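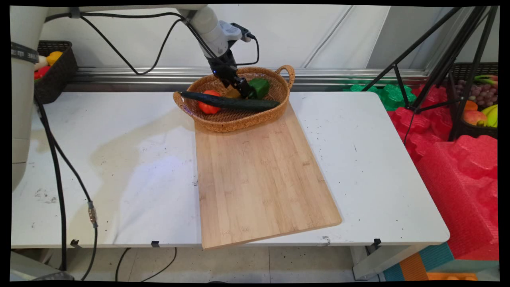 The arm at the veg basket, with the green pepper by its gripper.

Ilidstead Makers and Growers
Minutes of the September meeting

Minutes by me, Tharushi Uddin, because I put my hand up in August and can't take it back now. Corrections to me before the next one, please, and be kind about my spelling of Carkovik, which I've now had three goes at.

Started 7.10 pm, as we waited for the Cronin Street lot to find parking. 22 signed the sheet. Apologies received from the seed library people, who had their own do on.

1. Last minutes
Accepted, with one change. The compost delivery was 3 cubic metres and I'd written 3 trailers. Sorry!

2. Report on the visit to Nitik
This took up most of the night, and fair enough, it was the best outing we've had in ages. For those who couldn't come, 11 of us went over to the Nitik workshop for their open afternoon. We were let in by the side door and had a cuppa, then got to stand near the arm and ask whatever we liked. I asked far too much.

The demonstration was all to do with vegetables, which is why we were invited in the first place. They had a white arm with a black two-finger gripper working over a wicker basket on a bamboo chopping board, just on a folding table. I'd pictured something huge behind glass, so I was quite charmed by the chopping board. In the basket there was a cucumber so long it stuck out over the rim, plus a green pepper and a couple of other bits. There were more peppers in another basket behind, and a fruit basket off to the side with grapes and bananas that my sister-in-law eyed off all afternoon.

Things people wanted noted:

The fingers. Several of us expected a hand. It's two fingers and that's your lot, so everything depends on where they come down and from what angle. The Nitik people said a pepper is a good teaching vegetable, since the skin is slippery and no two are the same shape. Anyone who has tried to pick one up with barbecue tongs will have some sympathy.

The pace. Slow! Slower than I'd pack a basket, by a long way. Opinion at the meeting was split on whether that matters. The orchard end of the table thought it did, the rest of us thought it was rather soothing to watch.

Bruising. We asked about tomatoes and soft fruit and got a straight answer, namely that they're not happy with it yet and wouldn't want it near our stall. I appreciated that a lot more than a sales pitch.

Cables. A fair few of them, and a question was asked about how you'd manage in a shed with mud and a dog. They'd want a dry floor and no dog.

Cost. We did ask. They wouldn't give a figure for the arm and said it would depend on the setup, so I have nothing to minute. Please stop texting me about it.

There was a good long chat after that about whether any of this is useful to a group our size. My own view (I was told I could put it in) is that sorting and packing the veg boxes is the bit of the week where we all have a natter, and I'd be sad to hand it over. On the other hand, there are members whose hands aren't what they were, and for them a helper that lifts and places would be a real thing. Both points got nods.

Agreed: I'll write to Nitik to say thanks and take them a box of whatever's ready. We'll ask if they would give a talk at the Ilidstead hall in the new year, with or without the arm. Nothing is being bought and nothing is being promised.

3. Carkovik irrigation timer
Still leaking at the join. We've had it apart twice. Agreed to send it back and water by hand until the replacement comes. Roster is on the shed door, and there's plenty of room on it for your name.

4. Money
$138 from the seedling table, which is a nice colour on the spreadsheet for once. Agreed to put it towards new labels and a decent hose fitting. The plastic labels lost to the bamboo ones after a surprisingly heated five minutes.

5. Other business
Whoever borrowed the long-handled fork, could we have it back. Key to the Cronin Street gate is now on the hook behind the kettle. A request was made for another outing before Christmas, and the cheese place was mentioned by more than one person. I'll ring them and see if they take groups.

Finished at 8.50 pm. Next meeting same place, same time, and it's the orchard end's turn to bring the biscuits.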